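Laundry Is Still Waiting for Its Robot

Dishwashers have been common for decades. Robot vacuums are cheap enough to give as a wedding present. Folding the wash is still done by hand in nearly every home, and in most commercial laundries too, at least once the sheets and towels are out of the way.

Sheets and towels are the easy part. They are flat, they have four corners, and big plants have run them through feeding and folding machines for a long time. Clothes are a different job. A shirt can land on a table in any shape at all, and a machine has to work out where the collar is before it can do anything useful.

Lama Hattar has been at this for three years. She runs the garment handling group at Grorard, a small automation company that sells to laundries and clothing resellers. Her team's folding system, called Lotum, went through a trial last September at Delari, a reseller that sorts used clothing.

"People ask me when they can have one at home," Hattar says. "I ask them how long they are willing to wait for a pair of pants."

On the Delari trial, the answer was 112 seconds on average, from the moment the pants were dropped on the table to the moment they were stacked. A worker at the next table did the same thing in a few seconds while talking to a friend.

Jeans give the system more trouble than most things. Denim is stiff in some places and limp in others, and a heavy seam can pull the cloth off to one side when it is lifted. The pockets and waistband do help, as they give the software something to look for. The usual first step is to find the waistband and get hold of it.
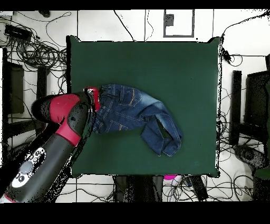 A gripper holds a pair of jeans by the waistband, with the legs still folded back on themselves.

From there the garment has to be spread flat, and this takes up most of the time. Once a pair of jeans is flat, the fold is simple. Lotum handled 3,000 garments during the trial. Most of the failures came during spreading, when a leg stayed twisted or the cloth slipped and the attempt had to start over.

Ghanem, a laundry company with 2 plants, looked at the results and decided to hold off. Its managers liked that the system could run overnight. They did not like that someone had to be nearby to clear the table when it got stuck.

Hattar thinks a shop floor is the right place to start. The lighting stays the same, the table is at a fixed height, and the clothes can be sorted before they arrive. A home has none of that. It has socks inside out, a child's costume with a cape, and a bed that serves as the folding table.

Grorard plans a second trial at Delari, this time with pants only. The target is to cut the time per pair in half. Hattar folds her own laundry on the weekend and says she has no plans to bring the robot home.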